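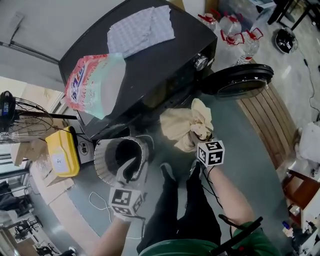 Minutes of the members' meeting, Plaltasby Shared Laundry and Garden

Date: 13/04/2024
Place: the common room, Telden building
Chair: Marloes Van der Linden
Present: 12 members. Two members sent their apologies.

1. Minutes of the last meeting
The minutes of January were read and approved with one correction. Under item 4 it said that the side gate stays open at night. It must be: the side gate stays closed at night.

2. Money
The balance on the account is 466 euros. The invoice from Dijkstra for the repair of the water pipe is paid. The invoice for the seeds has not arrived yet, and Marloes will call the shop again. A member asked if the yearly fee will go up. The chair answered that there is no plan for this now, but she can not promise it for next year.

3. Washing times
There were again complaints about washing late in the evening. The neighbors on the first floor hear the spinning through the wall. After a long discussion it was decided that the last wash must be finished at 9 in the evening. Two members voted against. They work in shifts and find the new time too early. They may ask the chair for a different time – in writing, please.

The paper list on the door stays. A proposal to book by telephone was not accepted, as several members prefer to write their name themselves. Who does not come within half an hour loses the turn.

4. Soap
The Sanora powder will be bought again in the large box. Members with sensitive skin can bring their own soap and keep it on the upper shelf, with their name on it.

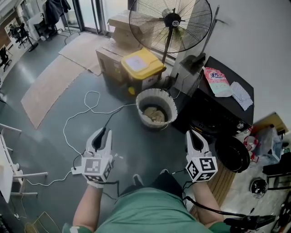 Liquid soap without a name will be for common use from now on. The chair asks everybody to close the box well after use, so that the powder does not become hard.

5. Garden
The beds on the south side are divided as last year. The hose leaks at the tap and a new ring will be bought. The compost is full – please bring no more branches until it is emptied.

6. Other business
A blue umbrella was left behind after the last meeting. The owner can get it from Marloes. The key of the bicycle shed is still missing.

The next meeting will be announced on the door. The chair closed the meeting and thanked the members for the cake.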